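Unit 4: Transfers of personal data to another country
Course handout, version of 19/11/2019

Please read this handout before the seminar. It continues the notes from October, where we discussed what counts as personal information and who is responsible for it.

1. What is a transfer?

A transfer happens when an organization makes personal data available to a recipient in another country. Many students think only of sending a file. But remote access is also enough in most laws which we study. If a support worker abroad opens a customer record on the screen, we should treat it as a transfer, even when no copy is stored there.

Transit is a different matter. Data which only passes through cables of a third country is usually not considered as transferred to it.

2. Three legal bases

(a) Adequacy. The authority of the exporting country has decided that the other country gives comparable protection.
(b) Contract clauses. The exporter and the importer sign standard terms. The terms bind only the parties, so public authorities of the importing country are not bound by them.
(c) Consent. It must be informed and specific. In the employment context it is weak, for the reasons we discussed in Unit 2.

Under the accountability model, which is the Canadian approach, the organization stays responsible for the data after it goes to a processor.

3. Case for the seminar

Kendel is a retailer with 1726 customer accounts. It uses a payroll service named Skornuvlow and a help desk in Plokcombe, which is located abroad. The help desk can open 456 of the accounts. The contract with Skornuvlow is 15 pages long and does not mention sub-processors.

Clothes and bed, four views.

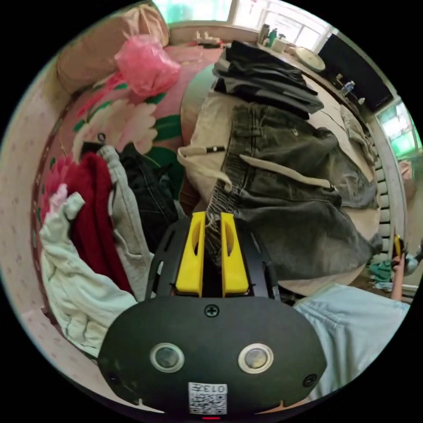
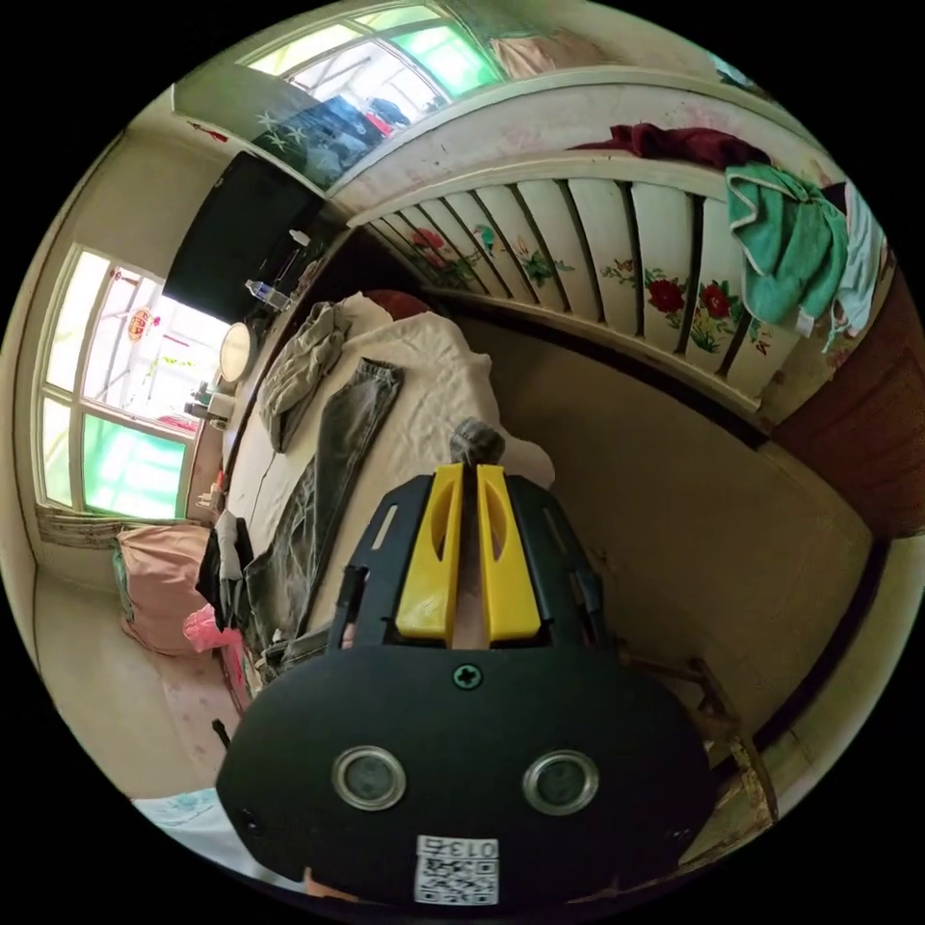
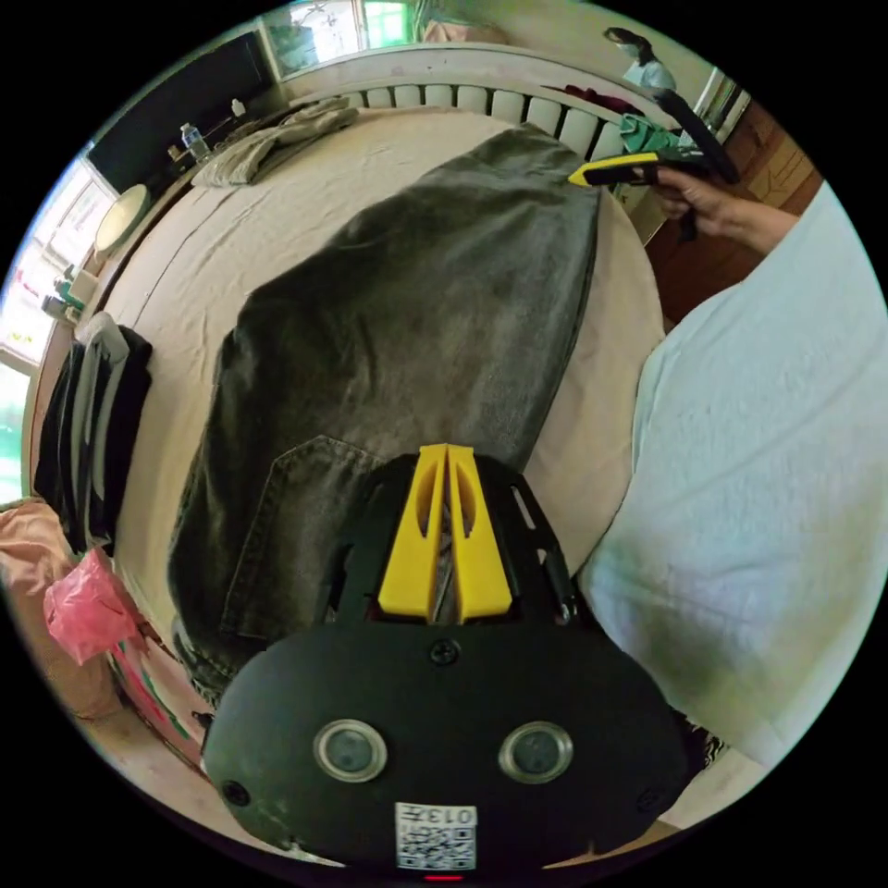
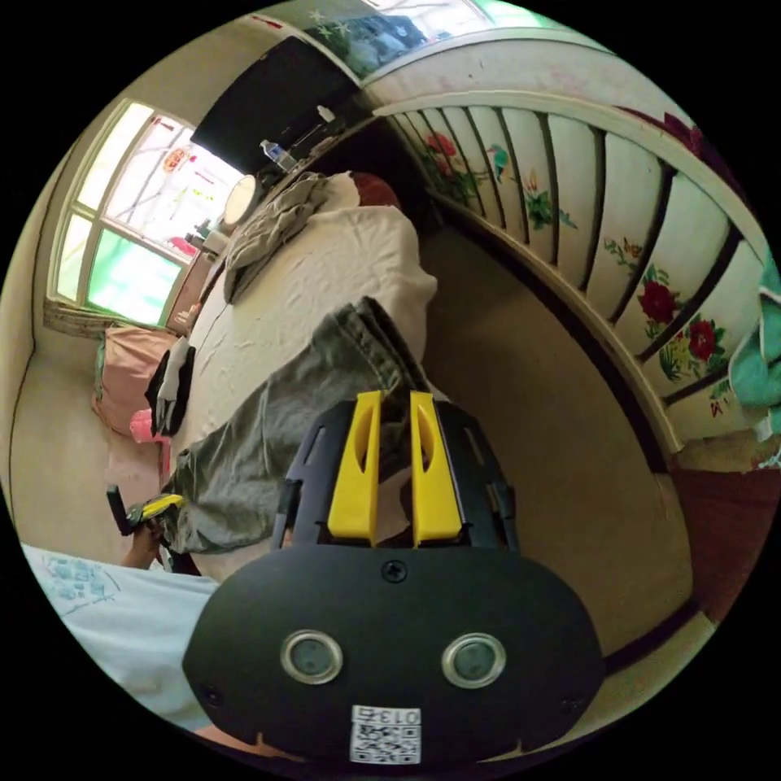
Prepare short written answers to the following points. Which of the flows is a transfer, and who is the exporter in each? Is the silence about sub-processors a defect of the contract, or can the general clause on confidentiality cover it? What should Kendel tell its customers, and at which moment?

Your answer should not be longer than 728 words. Cite the section of the law, and do not cite only the commentary. The Pawłowska reader, chapter on processors, is useful for the second point. Students who did not receive the reader can borrow a copy from the department office.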